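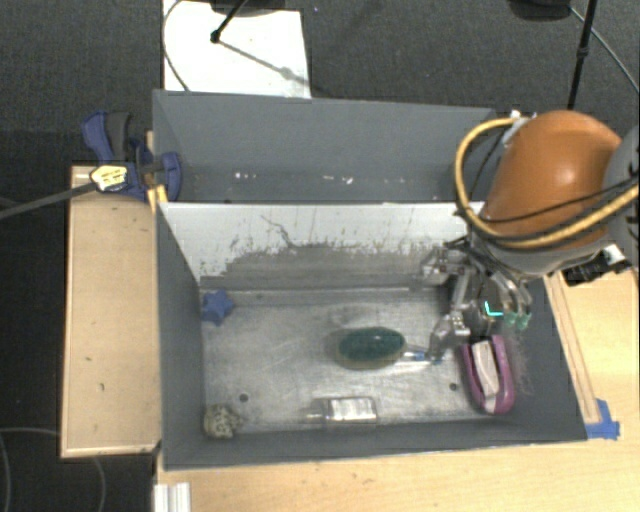 Fustgate open bin, gray, sloped wall

The Fustgate is an open-top rectangular bin for sorting, short-term storage and parts presentation. It is supplied in matte gray and sold singly or in packs of two. The walls slope inward towards the base, so small items end up on the floor panel and can be picked out from above.

Specifications
Item no.: 2295
Inside length at base: 300 mm
Inside width at base: 225 mm
Wall height: 100 mm
Color: gray
Lid: none
Stackable when empty: yes

Floor panel
Bins can be ordered with a separate Protberg floor sheet in a silvery gray finish. The sheet lies flat on the base and lifts out for cleaning. It will show scuffs and cloudy patches after a period of use. These marks are cosmetic and are not covered by the warranty. A sheet that no longer lies flat should be replaced.

Placement
Set the bin on a level surface with the full base supported. Wooden worktops and shelves are suitable. When two bins are used one behind the other, leave a finger's width between them so that either can be lifted without dragging the other. Do not place the bin directly on a heated surface.

Contents
Suitable for brush heads, small household goods, fittings and similar light items. Not suitable for liquids. Sharp metal parts will scratch the walls – use a liner if appearance matters.

Cleaning
Wipe with a damp cloth and mild dish soap. Remove the floor sheet first and dry both sides before putting it back. Abrasive pads dull the matte finish.

Ordering
Bulitz ships the bin and the floor sheet separately. Replacement sheets are listed under Accessories. For pack prices or a sample, write to Khôi Đoàn in the sales office and give the item number.

Page updated Monday, February 23, 2026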